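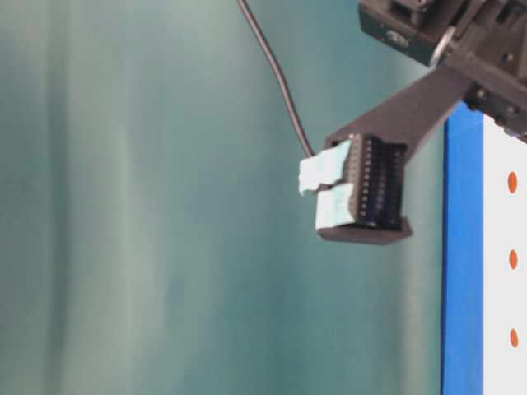

Flondico Dot Plate
Practice target for robot arm clubs and classes

Price: $15 per plate
Needs: a robot arm, a gripper, a practice iron and a base board to lay it on
Good for: middle school clubs, high school robotics classes, first-year project teams

I run the Imotlow after-school robot club, and the Dot Plate started out as our own homework problem. We wanted the kids to get a soldering iron to a point with an arm, and we wanted to do it without ruining a circuit board every five minutes. So we put three red dots in a row on a white plate, laid it on a bigger white board, and told everyone to go touch the dots. That was the whole lesson plan for May! A couple of other clubs saw it at the spring meet and asked where we bought it, and I got tired of saying we hadn't, so now I make them and send them out under the Flondico name.

What you do with it

The basic run goes like this. The arm picks up the iron, brings the tip over the first dot, comes down, touches, lifts, and moves along to the next one. Then it puts the iron back down without dropping it (the hard part, if you ask my students). Our teams get seven minutes for a run at club and six at the Kidex meet, and yes, they complain about the missing minute every single time.

All of this is done with the iron unplugged from the wall. The dots don't need heat and neither do the kids. If you have an old iron with a dead element, keep it, it's perfect for this. I still ask everybody to handle it as if it were on, just so the habit is there when we get to real joints. 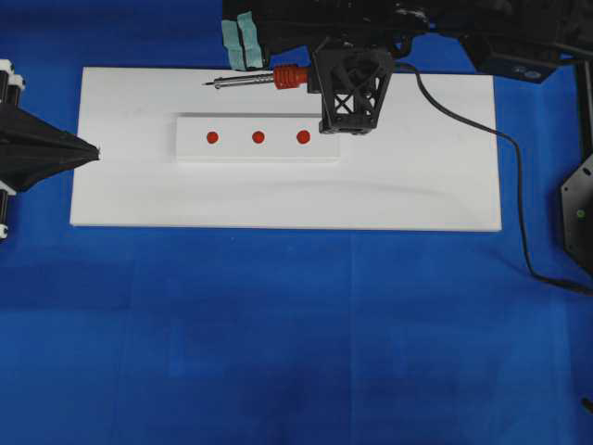
The cord is going to be your biggest headache, so plan on it from day one. Kids will write a lovely path for the tip and forget that the tool has a tail. It drags, it catches on the edge of the plate, it pulls the tip sideways right as you get close. We have teams test the path with the cord left wherever it falls first, and then try again with it laid out to one side. The difference is usually enough to start an argument – a good one.

Tape helps with grip, too. Bare printed fingers can let a round handle roll, and once it rolls your tip is pointing somewhere new and all your saved positions are off. A wrap of tape costs next to nothing. Change it when it gets ragged, or do what my kids do and leave it on until I notice.

Setting up

Put a plain cloth over your table first. Ours is blue, and I like blue because the white board stands out against it and the iron is easy to spot when somebody has lost track of it. Any solid color that isn't white or red should do. Smooth out the big folds if you can, small creases haven't bothered us.

Lay the base board down flat, then set the plate on top of it. The plate isn't glued to anything when it comes to you. That's on purpose, so you can shift it between runs and see who has really got the camera working and who has just memorized three positions. For beginners I'd stick it down with a little double-sided tape and let them memorize all they want.

What's in the package

One white plate with the three dots already on it, a spare strip of red dots, and a sheet with the score table we use. The base board is not included (shipping on anything that size is silly, and you can cut your own). The iron, cloth and arm aren't included either – I do get asked about the arm!

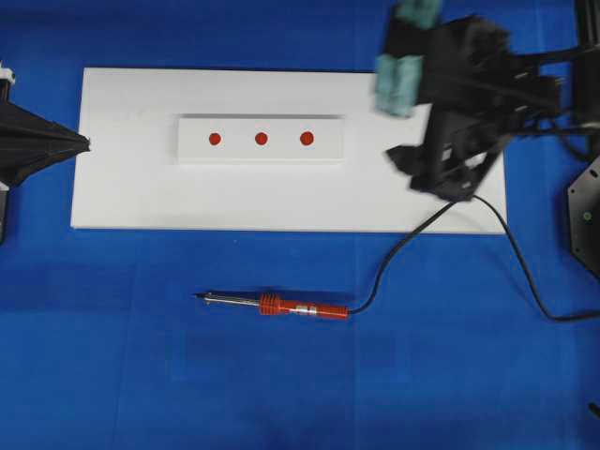

Page last changed: 6 January 2023

Scoring, if you want it

We give three points for a clean touch in the middle of a dot, one for touching anywhere on the red, and nothing for the white. Setting the iron down on the cloth so that another team could pick it up again earns a bonus point. Bumping the board costs you one. The Sabatier class scores it without the bump rule and says it goes faster, so try it both ways.

Groups

One plate per arm is all you need. I've run sessions with up to 15 students sharing one setup, and it was loud and slow but it worked, mostly because the ones waiting were fixing their code. Smaller is nicer if you have a second arm.

Wear and replacements

Iron tips scratch the dots sooner or later. Peel the old one, wipe the plate, put a new one in the same spot. If the plate itself gets chewed up, flip it over and use the spare dots on the back.

Ordering

Send a note through the contact form with your club or school name and how many plates you want. I pack them on weekends, so if you write on a Monday please be patient with me. School purchase orders are fine.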